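Wednesday, June 8, 2022

Clorwood workshop, back room. Tidying, mostly.

Carrying on from where I stopped last time, which was halfway along the second shelf with a biscuit tin of mixed terminals in my lap and no very clear idea of what to do with them. I had a cup of tea before starting again and read back through the May pages to see what we'd agreed about the small parts, and we hadn't agreed anything, we had only complained about them at some length (my handwriting, I'm afraid, and then a full paragraph of Róisín's underneath agreeing with me). So I have made some decisions on my own this morning and will write them down here, and anybody who minds can cross them out and put something better.

First the shelf itself. I took everything off it, wiped it down, and put the spirit level on it while it was bare. It does lean forward a little at the window end. I packed the bracket with a folded bit of card for the time being and have put "proper shim" on the list. The clear depth from the wall to the lip is 386 mm, and I'm noting that here in ink so that we can all stop measuring it. The old grey trays were never going to fit with their lids on, which explains why the lids have been living behind the door all this time.

The terminals. I tipped them out on a tea towel and sorted them by colour first and then by size, and it was very pleasant work with the radio on. The red and blue ones went into the drawer cabinet in the places already marked for them. The yellow ones had no drawer, so I emptied the one that said "springs, misc", put the springs in a jam jar, and relabelled the drawer. The jam jar is on the top shelf next to the glue. I know springs in a jam jar isn't much of an improvement on springs in a drawer but at least they can be seen now, and if someone wants a long thin one they can hold it up to the light and look.

Cable ties: we opened a bag of 500 at the beginning of the Prituveck job and it's nearly all still there, along with two other bags that had been opened since. I've put the three together in the one tub. Please use the opened ones first, and please don't open a new bag on account of not being able to find the old one. They're in the tub with the blue lid, under the bench with the vice on it, left-hand side.

Heat-shrink: cut a length of 32 mm waste pipe with the fine saw, cleaned up the end, and stood the long black pieces in it like umbrellas. It looks rather smart. There's more pipe left over and I thought I might do another for the clear stuff and one for the welding rods that nobody here welds with. The short offcuts of heat-shrink are a separate question. I kept anything longer than my thumb and let the rest go, and I felt quite brave about it.

Then I had a long think about the baskets. A bit of history for whoever reads this after me. Before Zukmont closed their trade counter we bought a number of plastic baskets from them, the mesh kind, and they've been all over the building at one time or another. They've held offcuts, rags, the lunch things, and for most of one winter somebody's bulbs. I'm very fond of them. The mesh lets the dust fall through, they weigh nothing, and you can carry one to wherever you are working and carry it back again with everything still in it. What they've never had is a steady job, and a basket without a steady job fills up from the bottom with washers and sweet papers.

Róisín Dolan came in just before lunch to return the good side cutters (thank you, Róisín, and I have put them back on their hook) and we talked it over standing up, with the door open and the rain coming down outside. Her feeling is that we shouldn't sort by what a thing is at all while we are in the middle of a job. We should sort by whether we've finished with it, and do the fussy sorting at the end of the day when the kettle is on. She has worked that way with her sewing for years and says the trick is to have one place for what is coming and one for what is done, both within reach, and never a third. I was all ready to argue for a third. I'd even thought of what to write on it. But every third box I have ever set up became the one marked "sort later", and she only had to look along the top of the cupboard to make her point, so I gave way with good grace.

We settled it like this.

White is for parts still wanted for the job in hand.
Green is for anything finished with, going back to stores.
Neither one is for rubbish, and neither one is for tea spoons.

I'd have had it the other way round, with green for go, and Róisín says that green is for go, it's going back to stores. We may find people disagree. I've written the two words on luggage labels and will tie them on when I can find the string, which I tidied at some point between ten and eleven o'clock and haven't seen since.

Other things done before I forget them:

Oiled the hinge on the tall cupboard. It still sticks in the last inch.
Swept behind the door and found the missing key for the drill chuck. It's on a loop of tape now, on the nail.
Put the old Morrison catalogue in the recycling, then took it out again for the thread table in the back. The thread table is pinned up over the sink.
Threw out four dried-up marker pens. If you try a pen and it doesn't write, do put it in the bin and not back in the mug.
Moved the first aid box to where the sign says it is.

The afternoon went on the back room tabletop. I'd been putting it off all week and then quite enjoyed it once I had got going. The mottled grey surface is a good one for working at in most ways, but it does hide small screws wonderfully well, and I found it best to go over it slowly with the flat of my hand and then once more with the magnet in a sock.
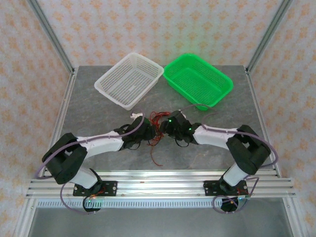 The baskets will live along the back of the table from now on, next to one another, and I'm asking everybody to try it for a fortnight before moving them. It seemed the natural spot when I stood there with my sleeves rolled up, and I can't remember the last time I could tell at a glance where a thing ought to go. White sits on the left and bright green on the right, so for those of us who read the page that way it goes from wanted to finished with, and it will be easy to remember even if my luggage labels never turn up. What I haven't dealt with is that tangle of thin red wires on the table in front of them. By our own rule it has to go one way or the other, and I didn't like to choose for somebody else. If it's yours, would you please tease it out and say which, and if it's beyond teasing out I have a bobbin of the same sort of thing in the drawer and you're very welcome to it.

I've been wondering, too, about how we keep wire in general. We always wind it round our fingers, slip it off, give the middle a twist and feel that we've been tidy, and by the next morning it has sprung open and got itself round everything nearby. My grandmother kept her darning wool on cards with a notch cut in each end and I don't see why the same thing shouldn't do for us. I cut a few out of the back of a cereal packet this afternoon to try the size. The notch wants to be narrower than you would think. A card the length of a playing card and half the width holds a decent amount, and there's room to write on it what the stuff is and when it was wound. I've left the pattern in the front of this notebook, held in with a paper clip, along with one I wound up as a sample. Cereal packet is a bit floppy. If anybody has the stiff card that comes in the back of a new shirt I'd be glad of it.

Róisín put her head in again at about four and thought the shelf looked very well, and asked where the springs were. I showed her the jam jar. She said nothing for a moment and then asked whether there was another jam jar, as she has a lot of buttons at home, so I'll rinse one out for her and leave it on the draining board.

Still to do, in no order:

Proper shim for the shelf bracket.
Second pipe for the clear heat-shrink.
Lids behind the door: match them to trays or let them go.
String. Then labels.
Someone with longer arms than mine to look down the back of the tall cupboard, where I can see what might be the other half of the feeler gauges.
Ask whether the bulbs from that winter were ever planted.
Card for the wire cards. Shirt backs, cereal packets at a pinch.

Swept up, put the bin out, and hung the wet tea towel on the radiator. The key is back in its usual place.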